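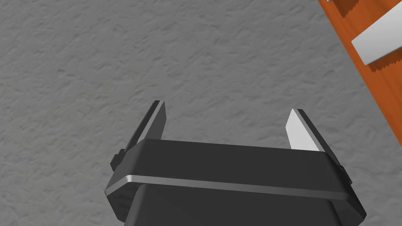

Akash Vashisht asked me last week whether the tips page would now be written for the arm, and no longer for us. Fair question. My reply is that most of the tips became more useful since October, when Helent put the first gripper to work at Durkdale. We have only changed which part of the job our hands do.

So, what I have learned until now, in no special order.

**Wipe the pads at the start of the shift.** Use a dry cotton cloth first, then a damp one with a drop of washing-up liquid. Stop the arm and lock it before you reach in, also when you need only two seconds.

**Keep the gap clear.** When the fingers are open, it is tempting to pass a hand between them to pick up something small. Please go round.

**Give each thing a home.** A person finds the glue wherever you left it. The arm looks where it was told to look. We mark the places with masking tape and write the name of the part on the tape, with a pencil – ink comes off on the fingers.
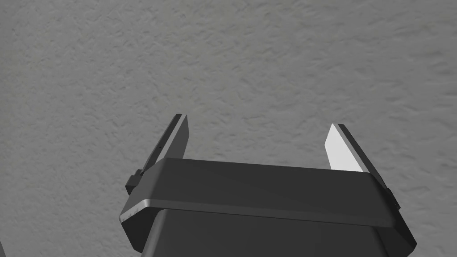 Tape also has to be changed. Old tape curls at the corner, and a curled corner can move a light part a little each time it is touched. To remove the sticky rest, rub it with cooking oil, leave it for the length of a tea break and wash with warm soapy water.

**Write down the stops.** We had 374 stops before Christmas, and I was surprised how many were from parts put down the wrong way round. At first people felt this list was made to blame them. We agreed that no names go in it, and after this it was filled in properly.

**Change places.** Watching is more tiring than lifting, at least for me. Two hours at the screen is enough, then swap with someone at the packing bench. Those who did the lifting before say their shoulders are better, but they miss the talking. We moved the kettle nearer for this reason.
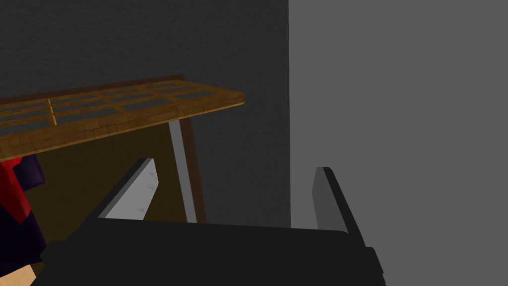
**Karkcombe Workshop · Fitting and Packing Department**

**Shelves.** Put heavy boxes low and leave a hand's width at the back for sweeping. If a shelf has openings in the top, lay a thin board on it before you store screws there.

**Training.** Ask for the Lévesque course even if you think you are too old for it. I am 58 and I passed. Bring your own notebook, the handouts are printed very small.

Tips for the next page can go in the tin beside the clock.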